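Home | Projects | Reports | Contact

Safe Handovers Between Two Grippers - Project Report
Nenwood, June 1, 2020
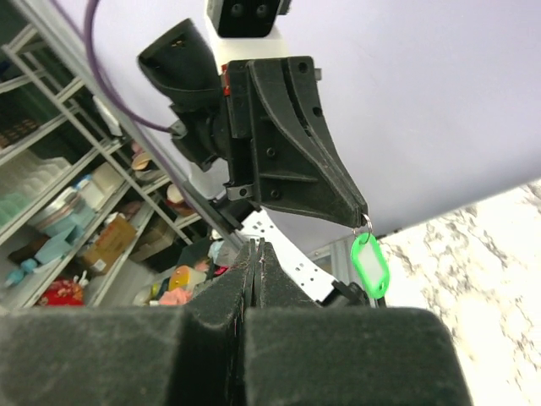
Our project was to write a rulebook for passing small objects from one gripper to another, and we loved doing it! Version one of the Dorker Rules had 40 rules, far too many to remember, so we cut it to 12. Rule 3 is our favourite: hold the object by its smallest firm part and let the rest hang free. With a key tag that means pinching the metal split ring at the very tip of the jaw, so the green plastic hangs clear with its label window uncovered. Rule 4 covers padding - foam fingers must be checked for scuffs and stray fibres before every session.

We use cookies. Accept | Settings

© Nenwood Student Projects | Back to top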